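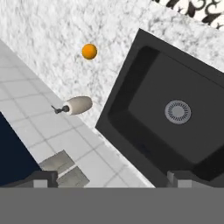 Imogen Parsons
Project report, popular music module
Submitted 28 August 2025

My question was whether listeners can hear the "vintage" quality that press releases keep claiming for new bedroom pop. I chose Furovis, a duo from Istthorpe whose debut, Skirkenau, was described in nearly every write-up I found as "timeless" or "warm". Neither word was ever tied to a particular sound.

I played two tracks from Skirkenau to 20 listeners in May, alongside two older synth ballads and two recent chart singles. Half of the group read the label's blurb first. The other half got a sheet with titles only. Everyone then guessed the decade of each track.

The blurb readers put Furovis in the 1970s or 80s far more often than the others did. Without it, most people guessed after 2000, and several named the drum sound as the giveaway. I had expected the tape hiss on the second track to fool them – it hardly came up.
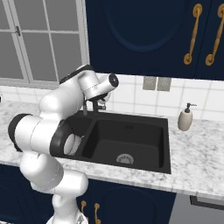

Fig. 2. Robotic arm beside the kitchen sink.

I also spoke to Keith Whiteley, who mixed the record. He says the keyboard is an old Ristić and that it "does the ageing for you". I am not convinced. The Ristić is on one of my two tracks and I could find no difference in the guesses between them. He also told me the first pressing was 300 copies, so most people who call the album a classic have presumably only streamed it.

There are problems with my own work too. The listeners were nearly all students on my course, and a few had already heard of the band. I played the tracks in the same order each time, so the chart singles may have affected what came after. My tutor wanted a significance test, but I don't think the numbers would bear one.

If I ran it again I would write a false blurb for one of the chart singles and see who started hearing tape hiss.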